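Kumasell Children's Library – Play Kitchen Update. The play kitchen on the second floor reopens to families this Thursday. Please read the following posts before your visit.

The kitchen table now has a fixed set of toy food and dishes. Families asked for fewer loose bins and more items that belong together, and the new set follows that request.
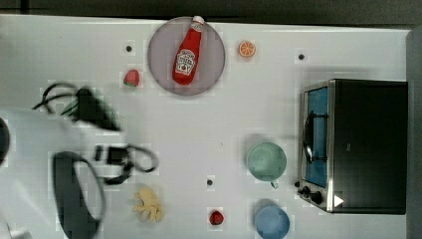 Ketchup bottle on its plate, with the toaster oven to the right.

Sessions are open to children up to 7. Each session has room for five families. Sign in at the Collet Street desk, where staff will give you a numbered card.

Toy food stays on the second floor. The strawberries and the orange slice are the smallest favorites in the set and the easiest to carry off in a coat pocket. Please check pockets and strollers before you leave.
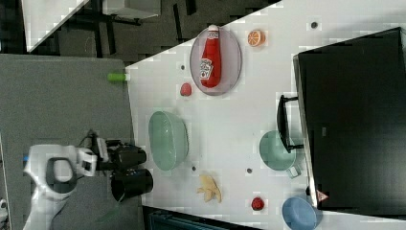

Items may be mixed freely during play. Bowls, mugs and food do not need to be kept in any order until the closing announcement. At that time, we ask each family to help with the following: dishes to the lower shelf, food to the basket marked Pantry. The toaster oven remains on the table.

A note on cleaning. Dishes and toy food are washed after the last session of the day. If an item has been in a child's mouth, place it in the gray tub by the sink and staff will replace it. 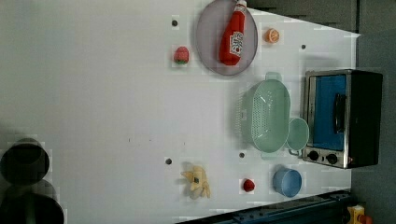
Photo: Malcolm Whitlock / Kumasell Children's Library

The colander has two handles and is a good piece for children who like to share a task. The small light-blue bowl suits younger hands. Staff can suggest simple games, such as sorting the food by color or setting out a breakfast.

The library received $2,000 from the Brander Fund for the play kitchen, of which $200 is reserved for replacement pieces. Donated toys cannot be added to the set at this time.

Groups from the Pornier branch should book by phone – the online form does not yet list the second floor. Morning bookings for February are full. Afternoon places remain.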